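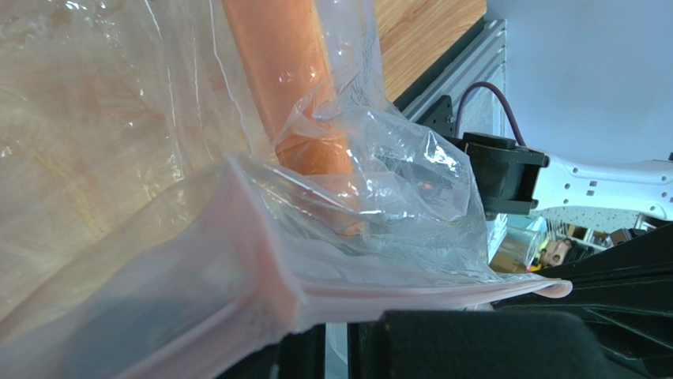

Manipulation of Soft and Thin Objects
Handout 3: Learning to open, hold and empty bags from demonstrations

Notes prepared by Defne Baysal. Corrections to Ghada Nseir, please, who keeps the master copy.

Before the session

Read sections 1 to 4 and skim the rest. You will need the notes on behaviour cloning from Handout 2. If you missed that one, the main thing to know is that we have a set of demonstrations, each one a list of camera views, joint positions and commands, and we fit a network that predicts the next commands from the current view and joint positions.

1. Why bags are difficult

Most of the grasping methods covered so far assume three things. The object has a shape that can be measured. The shape does not change when the object is touched. The camera sees the surface of the object and not something behind it.

A clear plastic bag breaks all three. It has no fixed shape, so there is no single model to fit to it. Any contact moves the film, often a long way from the point of contact. The film also shows whatever lies behind it, mixed with reflections of the lights and of the robot itself.

Depth cameras do badly here. On clear film a depth camera tends to return the distance to the table, or to the contents of the bag, or no value at all. Bindu Kandasamy's first attempt on this problem used a depth camera fixed above the table, and the grasp planner kept aiming below the film. We dropped depth after that and have used colour views only.

What a colour view does give is creases, highlights and edges. Where the film is gathered or folded it is easier to pick out than where it lies in a single layer. This matters for the rest of the handout, as it affects where the learned policy tends to grasp.

2. Where to put the camera

A camera fixed above the table sees the whole bag, but the arms block its view at the moment of grasping. A camera at the wrist sees less of the table and more of the contact. With film, the contact is the part we need.

The wrist view has its own problems:

The view turns with the wrist, so "up" in the picture is rarely up in the room.
The gripper takes up part of every view.
Other parts of the rig come and go in the background, including the other arm.
Highlights on the film move when the camera moves, even if the film does not.

The last point is worth some thought. A person watching the video learns to ignore moving highlights quite quickly. A network trained on a small set of demonstrations may treat them as a useful signal, and it will then fail when the lights are changed. Section 6 comes back to this.

3. The task

The task is called Jukell in the group's files and you will see that name in the code. A bag lies on a table with one or more objects in it. The robot has to:

take hold of the gathered edge with one gripper,
find the other side of the opening with the second gripper,
pull the two apart,
tip the contents out onto the table.

Each step is scored separately. A run that drops the bag at the third step still counts as a success for the first two. Scoring only the final result hides too much, and in early work it gave us almost nothing to compare.

4. The data

The full set, Kahraman, has 396 demonstrations. All were given by people moving a pair of leader arms, with the follower arms copying them. Perihan Yaman and Alper Polat gave most of the demonstrations between them.

There are 2 sets of conditions. In the first, the bag is laid out in much the same way each time and only the contents change. In the second, the bag is dropped on the table from a small height and left as it falls. The second set is much harder to learn from, but it is the one that matters.

Some demonstrations include a failed grasp followed by a second attempt. We kept these. Early on they were cut out to keep the data clean, and the trained policy then had no idea what to do after a miss. It would close on nothing, lift and carry on to the next step with an empty gripper. With the second attempts left in, it goes back and tries again in many cases.

Demonstrations where the operator gave up were removed.

5. The method

The baseline is plain behaviour cloning with action chunks. The network predicts a short run of commands in one go, the robot carries out the first part of the run, and then the network predicts again.

The method we are looking at, Gullirby, adds one thing. Alongside the commands, the network also predicts whether each gripper is holding film. The labels for this come from the gripper's motor current, corrected by hand where the signal was unclear. There were 3474 hand corrections, and Ghada's notes on how they were made are in the shared folder.

The reason for adding it is simple. Thin film between closed fingers changes the finger position by almost nothing, so the joint readings look the same for a good grasp and an empty one. The picture does contain the answer, in the way the film is pulled tight near the fingers, but the plain baseline is never asked to look for it. Asking for it as an extra output pushes the network to keep that information.

At run time the holding prediction is used in one place only. If the network says a gripper is empty at the end of a grasp, the rest of the chunk is thrown away and a new one is predicted. There is no separate recovery routine.

6. What was found

With the bag laid out neatly, the baseline and Gullirby perform much the same. Both take hold of the gathered edge reliably and the failures are mostly in tipping, where a long object catches across the opening.

With the dropped bag the two come apart. The baseline often misses the second side of the opening and carries on. Gullirby misses nearly as often on the first try, but it notices more of its misses. Most of the gain in the final score comes from that and very little comes from better first grasps. Please keep this in mind when you write up the exercise, as several reports last year said the method "grasps better", and the results do not show it.

Two weaknesses remain.

Lighting. With the lamp on the other side of the table, both policies get worse. Adding random changes of brightness during training helped a little. Recording some demonstrations with the lamp moved helped a good deal more.

Double layers. When both sides of the bag are stuck together, the gripper takes hold of both and the holding prediction is correctly "yes". The bag then cannot be opened, and the policy pulls until the film slips or the run times out. A better label would say how many layers are held. Bindu has tried this on a small part of the data and the layer labels were hard to agree on, even between two people watching the same video.

7. Exercise

Work in pairs. The code is in the Brerninex folder on the course machine, with a short readme. Training takes most of an afternoon, so start it before the lab and not during it.

a) Train the baseline and Gullirby on the neat condition only. Test both on the dropped condition. Give the score for each of the four steps.

b) Choose a run where the holding prediction is wrong. Go through the wrist views near the grasp and say what might have misled the network. Look at the highlights and at anything showing through the film.

c) Remove the demonstrations that contain a second attempt and train Gullirby again. Does the holding prediction still help? Explain your result in a short paragraph.

d) Optional. Suggest a way to get layer labels without hand marking. A sketch of the idea is enough.

Hand in one report per pair, four pages at most, plots included. Reports go to Perihan by the end of term in December. If you change the train and test split, say so on the first page.

8. For the next session

Handout 4 covers cloth. Much of the material on wrist views carries over, but cloth can be seen properly by a depth camera, so some of the choices made here will be looked at again. Bring your results from part (a), even if the training has not finished – partial curves are fine.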